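Rewatching Larmont Nights, the finale, and why I'm still mad

Ok quick one tonight, dinner is in the oven and I have 40 minutes. So I finished my rewatch of Larmont Nights. All of it. Second time through, and I have thoughts.

First, the movie holds up. I know, I know, everybody says the show is better. But the movie came first and people forget how weird it was. A musical heist with four songs. Four! And one of them is over the credits so does it even count. My cousins and I wore out the disc one summer, the bit in the train station especially, and I still know every word of the pawn shop argument.

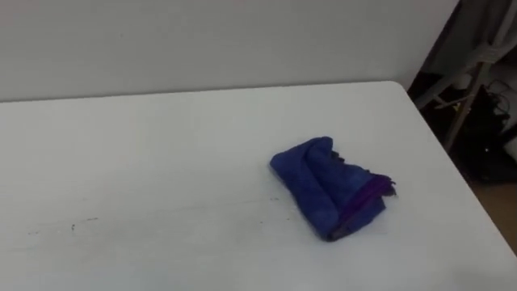

Then the show. Season one is slow, fine. Episode three is where it gets going, when the brothers find out the hotel was sold. I had forgotten that scene is nearly all one take. No music either. Just the elevator bell. Gave me chills at 11 pm on my couch with cold noodles.

Season two, best season, not up for discussion. The wedding episode alone. The dress, the rain, the uncle who won't stop singing. I paused it twice to text people who did not care.

Season three is where they moved production to Dravton and you can feel it. Different streets, different light, half the side cast gone. The bakery set is just not the same bakery. They even moved the door! Who moves the door.

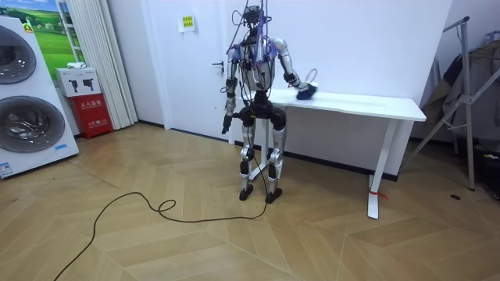 Silver robot, white table, lots of cables.

And the finale. Ok. Deep breath. I hated it the first time and I went in ready to be wrong. I was a little wrong. The courtroom half is good, really good, the mother's speech got me again. But then the jump forward and everybody is rich and fine and living by a lake?? After 58 episodes of people barely making rent? No. I don't buy it. The lead looks bored. Maybe she was, she had the perfume ads by then and was clearly halfway out the door (my theory, no proof, don't come for me).

Also the wig. I will say no more about the wig.

What I did like is the last shot of the hotel sign with the one letter out. Missed that completly the first time. It's the same letter that's out in the movie. So somebody in that writers room still loved this thing.
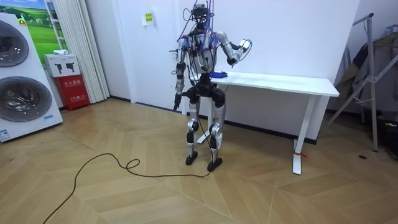 TV & STREAMING

Reunion talk, then. It's back again, like every spring. The rumor this time is a two hour special, filmed over the summer, most of the main cast, not the younger brother. Which, what is the point without the younger brother. He IS the show. I read a whole thread on it, 172 replies, and by the end people were fighting about the soup scene so I closed it.

If they do it I'll watch it. Obviously. I'll complain and I'll watch it at midnight like everybody else. My wish list is short. Bring back the old theme, the one with the clarinet. No lake house. Let the sister have one scene where she isn't crying or on the phone. And shoot it back in Larmont please, I don't care if it rains.

One more thing before the timer goes. A few of you asked about the soundtrack. It's out of print on disc, I got mine used in April, the case is cracked but it plays fine. The version streaming now is missing the train station song and the second half of the overture, so dont bother unless you only want the credits song. Which is a good song. But still.

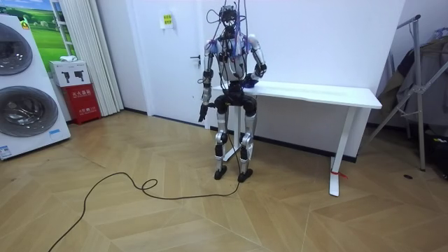 Standing by the long desk, one arm down.

Next up I'm starting Khalaf, the spy one with the twins. Two episodes in. Too much whispering so far but the coats are incredible. I had to put subtitles on and turn the dishwasher off and I still missed who got the envelope. Will report back when I'm thru the first season, or sooner if somebody gets shot.

Ok timer. Lasagna. Tell me your finale opinions in the comments, be nice about the wig.

269 shares
40 comments

Recent posts
Wurer season two: did they forget the dog?
Khalaf, first impressions
My favorite TV weddings, ranked badly
The Larmont Nights movie songs, all four of them
Shows I quit this winter and don't miss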